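Kitchen notebook, January – lemon and olive oil loaf, batch 2

Started 6.10 am, kitchen already warm. Butter was no use to anyone by seven, so I'm glad this one runs on oil.

Yesterday's loaf was for the Foka cafe order and it was fine. Good crumb, a bit shy on the lemon. Today I wanted it to shout! Same tin, same oven shelf, but I rubbed the zest into the sugar first and left it to sit while I lined the tins. The smell when I took the lid off the tub was unbelievable. Sherbet, basically. We should be doing this for everything with citrus in it.

Batter weight for the double mix came to 1,425 g before dividing. Batch 1 was 1,264 g, but I'd left out the yoghurt (my fault, it was sitting on the bench behind the scales the whole time) and the loaf still rose, so the recipe is more forgiving than I've been giving it credit for. With the yoghurt in, the batter is looser and falls off the spoon in a ribbon. Much nicer to pour.

Oven: 170 fan, turned the tins once at the halfway mark. The left side of the Neveo still runs hot and the tin on that side coloured early. Foil tent on for the last stretch. Next time put the foil on sooner, and swap shelves as well as sides.

Skewer came out with a few damp crumbs, probe read 96 in the middle. Pulled both. I would normally have given them another five minutes and I'm so pleased I didn't.

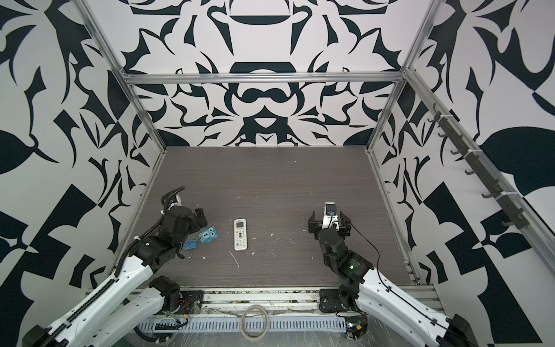

Syrup: equal parts lemon juice and caster sugar, warmed until it went clear, brushed on while the loaves were still hot. Used 88 g across the two. It all went in, no puddle at the bottom of the tin, and the top dried to that crackly sugar crust I've been chasing since the Fonville market days. You can hear it when the knife goes through.

Cut the first one at 11. Probably too early, but there were four of us standing around with plates. The crumb is tight and yellow and properly moist, and the oil comes through at the end, a little bit grassy. I used the Du Plessis oil, the mild one. Tried a spoonful of their peppery one on the side and I think it would fight the lemon in here – might be lovely in the chocolate and orange cake, though. Worth a test.

Icing or no icing? I made a small bowl of drippy lemon icing and did half of one loaf. Everyone went for the plain half first. The crust gets lost under icing, so leave it off and save ourselves a job.

Second loaf is wrapped and on the shelf, not to be touched until tomorrow arvo. I want to know how it eats on day two, and if the crust has gone soft under the wrap. If it has, try baking paper and a tin with a loose lid.

To do:
Order more lemons, unwaxed
Foil on sooner, swap shelves
Try half the batter as muffins, same syrup
Peppery oil in the chocolate and orange
Fix the label on the yoghurt tub and put it in FRONT of the scales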